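# Clultau Teardown Notes

Parts list and step notes for taking apart office desktop towers, kept by the Birkier bench. The set has 1427 entries from 73 towers. Each entry names one part, where it sat, and how it was held in.

Towers are worked on lying flat, side panel off. Drives come out first and stay in their caddies until the label has been copied down.

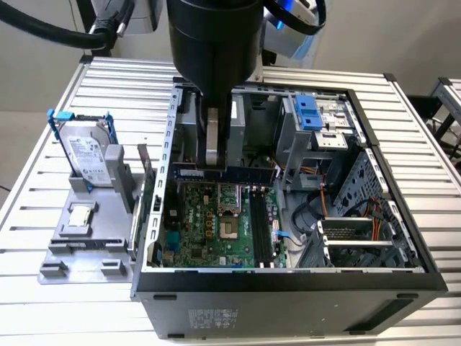

Memory is logged by slot, counting from the CPU socket outward. Empty slots get a row too – leave `part_label` blank.

## Files

- `parts.csv` – one row per part
- `steps.csv` – removal order, up to 100 rows per tower
- `cables.csv` – power and data leads

## Known gaps

11 towers have no cable rows. Screw sizes are missing for the Alby batch.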